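탁상용 화이트보드 깨끗하게 쓰는 법

식탁이나 작업대 위에 작은 화이트보드를 세워 두고 장보기 목록, 할 일, 가족에게 남기는 말을 적는 집이 많다. 벽에 거는 큰 것보다 옮기기 쉽고 못을 박을 필요도 없다. 다만 크기가 작아서 같은 자리에 계속 쓰고 지우게 되고, 그러다 보면 한두 달 만에 가운데가 뿌옇게 변한다. 얼룩을 지우는 순서와 평소 관리, 세워 두는 요령을 적어 둔다.

마른 지우개질부터

젖은 걸레를 먼저 대면 잉크 가루가 물에 풀려 판 전체로 번진다. 마른 지우개나 마른 극세사 천으로 가루를 털어 내는 것이 먼저다. 위에서 아래로 한 방향으로만 닦고, 한 줄을 내려올 때마다 천을 조금씩 돌려 깨끗한 면을 쓴다. 원을 그리며 문지르면 가루가 제자리에서 돌기만 한다.

테두리 안쪽 모서리에는 가루가 잘 낀다. 둥근 모서리는 면봉으로 한 바퀴 돌리면 되고, 각진 모서리는 이쑤시개에 천을 감아 쓴다. 쇠로 된 송곳이나 칼끝은 쓰지 않는다. 모서리 쪽 코팅이 한번 들뜨면 그 틈으로 물이 들어간다.

희미한 회색 자국

마른 천으로 닦은 뒤에도 옅은 회색 얼룩이 남는 수가 있다. 대개 아래쪽 가운데에 먼저 생긴다. 손이 가장 편하게 닿는 자리라 글씨도 많이 쓰고 손바닥도 자주 얹기 때문이다. 잉크에 손기름이 섞인 것이어서 마른 천으로는 아무리 문질러도 밀리기만 한다.

이럴 때는 미지근한 물에 주방 세제를 한 방울만 풀어 천을 적시고 꼭 짠 다음 닦는다. 천에서 물이 떨어지면 덜 짠 것이다. 얼룩 자리만 닦지 말고 판 전체를 한 번 훑어야 나중에 경계가 지지 않는다. 그다음 맹물에 빨아 짠 천으로 세제를 걷어 내고, 마른 천으로 물기를 없앤다. 세제가 남으면 다음에 쓰는 글씨가 구슬처럼 뭉치거나 끊긴다.

그래도 남는 얼룩은 소독용 알코올을 천에 조금 묻혀 닦는다. 판에 직접 뿌리면 테두리 틈으로 흘러들어 뒷판이 불 수 있다. 알코올은 자주 쓸수록 표면이 빨리 상하니 한 달에 한 번 정도로 그치고, 쓸 때는 창문을 열고 가스레인지나 촛불 가까이에서는 하지 않는다.
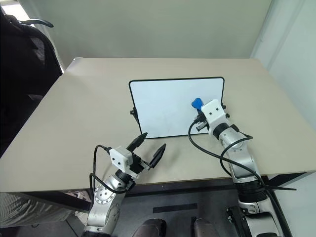

닦고 나서는 바로 글씨를 쓰지 말고 5분쯤 둔다. 겉보기에 말랐어도 물기가 얇게 남아 있으면 펜촉이 그것을 빨아들여 잉크가 흐려진다. 새 펜이 갑자기 안 나온다고 버리기 전에 판이 덜 마르지 않았는지 먼저 보는 것이 좋다.

유성펜으로 잘못 썼을 때

유성펜 글씨는 그 위에 보드마카를 덧칠해서 지운다. 글씨가 완전히 가려지도록 두껍게 칠하고 잉크가 다 마르기 전에 마른 천으로 닦아 낸다. 한 번에 안 되면 두세 번 되풀이한다. 오래된 글씨라면 알코올을 적신 화장지를 잠깐 붙여 두었다가 닦는다. 아세톤은 권하지 않는다. 글씨는 지워지지만 코팅까지 녹는 판이 있고, 플라스틱 테두리는 허옇게 변한다.

쓰지 말아야 할 것

초록색 수세미, 매직 블록, 치약, 베이킹소다 가루는 모두 피한다. 처음에는 아주 잘 지워진다. 그러나 입자가 코팅에 잔금을 내고, 다음부터는 그 금에 잉크가 박힌다. 매직 블록으로 닦은 판은 불빛에 비스듬히 비춰 보면 그 자리만 광이 죽어 있다. 키친타월도 질에 따라 거친 것이 있으니 급할 때만 쓴다. 다 해진 면 티셔츠를 손바닥만 하게 잘라 두면 가장 쓸 만하다.

받침과 각도

탁상용은 판 양옆의 손잡이 나사로 각도를 잡는 것과 뒤에 다리를 펴서 세우는 것이 있다. 나사식은 글씨를 쓸 때 판이 뒤로 밀리기 쉽다. 손잡이를 양쪽 번갈아 조금씩 조여야 하고, 한쪽을 끝까지 조인 다음 다른 쪽을 조이면 판이 틀어진다. 플라스틱 손잡이는 손힘으로만 조인다. 펜치로 돌리면 나사산이 금방 망가진다.

각도는 살짝 뒤로 젖힌 정도가 알맞다. 똑바로 세우면 아래쪽에 글씨를 쓸 때 손목이 꺾이고, 너무 눕히면 천장 불빛이 비쳐 글씨가 안 보인다. 앉아서 쓰는 식탁이라면 조금 더 눕히고, 서서 쓰는 작업대라면 각도를 바꾸기보다 밑에 상자를 하나 받쳐 높이를 올리는 편이 낫다.

매끈한 상판 위에서는 받침이 미끄러진다. 문구점에서 파는 투명한 고무 발을 받침 밑 네 귀퉁이에 붙이면 된다. 고무 발이 없으면 싱크대 서랍에 까는 미끄럼 방지 매트를 받침 크기대로 잘라 깐다. 양면테이프로 상판에 직접 붙이는 것은 하지 않는다. 떼어 낸 자리에 먼지가 붙고, 밝은 색 상판일수록 표가 난다.

지우는 방식

작은 판은 지우개도 작은 것이 편하다. 손에 쥐고 한쪽 구석부터 판에 평평하게 대고 민다. 힘을 주어 누르면 판이 뒤로 넘어가므로 다른 손으로 위쪽 테두리를 받친다. 지우개가 없으면 안 신는 극세사 양말을 손에 끼고 닦아도 된다. 손가락으로 한 글자씩 문질러 지우는 버릇은 얼룩의 가장 큰 원인이다.

지우개도 빨아야 한다. 펠트 지우개는 까맣게 된 면을 헌 칫솔로 결대로 털고, 겹겹이 붙은 것은 맨 바깥 장을 떼어 낸다. 스펀지나 극세사로 된 것은 미지근한 물에 주물러 빨아 그늘에서 말린다. 젖은 채로 쓰면 판에 회색 물줄기가 생긴다.

펜 보관

보드마카는 눕혀 둔다. 촉을 위로 해서 꽂아 두면 잉크가 내려가 흐려지고, 촉을 아래로 두면 너무 몰려서 첫 획이 번진다. 서랍에 눕히거나 납작한 쟁반에 나란히 놓는 것이 제일 간단하다. 뚜껑은 딸깍 소리가 날 때까지 닫는다.

색은 검정과 파랑이 잘 지워지는 편이고, 빨강과 초록은 오래 두면 자국이 남기 쉽다. 며칠씩 남겨 둘 글은 검정으로 쓴다. 달력처럼 줄을 그어 쓰고 싶으면 펜으로 긋지 말고 가는 라인 테이프를 붙이는 것이 깨끗하다. 테이프도 너무 오래 두면 끈끈이가 남으므로 계절이 바뀔 때 한 번씩 갈아 붙인다.

오래 비워 둘 때

집을 오래 비우기 전에는 글씨를 모두 지워 둔다. 12월에 적은 것을 봄까지 그대로 두면 어떤 펜이든 자국이 남는다. 햇볕이 드는 창가나 난로 옆도 좋지 않다. 잉크가 빨리 굳고 흰 판이 누렇게 변한다. 치워 둘 때는 판 앞면에 얇은 천을 대고 세워서 보관하며, 앞면끼리 맞대어 포개지 않는다.

코팅이 다 닳아서 무엇을 해도 지워지지 않는 판은 흰색 화이트보드 시트지를 덧붙여 몇 해 더 쓸 수 있다. 판을 알코올로 닦아 기름기를 없애고, 위쪽부터 카드로 밀어 가며 붙인 뒤 테두리 안쪽을 따라 칼로 자른다. 기포는 바늘로 찔러 눌러 준다. 하루 지난 다음부터 글씨를 쓴다.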